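Polishing out etch marks on brown marble: which grit to stop at?
Posted in Stone and Tile
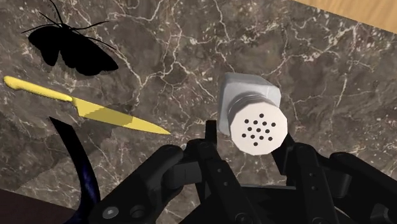 Ysaline Hervieu
Asked Thursday, December 2, 2021

The counter is dark brown marble with white veins, polished finish, installed in May. Lemon juice left two dull rings near the sink. They have no depth I can feel with a fingernail. I own a variable speed polisher and a set of resin pads from 500 to 3000. Do I need to start at 500, or is that too coarse for an etch this shallow? Also, does the sealer have to come off first? The installer used Clenari and left no instructions.

2 replies

Hundcombe

Do not start at 500. On a polished dark stone it leaves a haze wider than the ring, and you then have to work through every pad to remove it. Start with the 3000 pad, wet, at low speed, and check the result after the surface dries. If the ring is still there, drop back one pad and work up again. Finish with a marble polishing powder on a white felt pad — the resin pads alone will not match a factory polish on brown stone.

Keep the pad flat and feather out past the ring by the width of the pad. Tilting it cuts a shallow dish that shows under a window.

Sealer: a penetrating sealer sits below the surface and does not need stripping. A topical coating does. Put a drop of acetone on a hidden spot and wipe it. If the shine goes tacky, it is a coating. Reseal the area when finished and wait 6 hours before using it.

Sealer does not prevent etching, by the way. It slows stains. Acid will still mark the polish.

Yeo

Had the same on a vanity top. Used the powder by hand with a damp cloth, 3 passes, good enough for me. Don't use vinegar to clean it afterward.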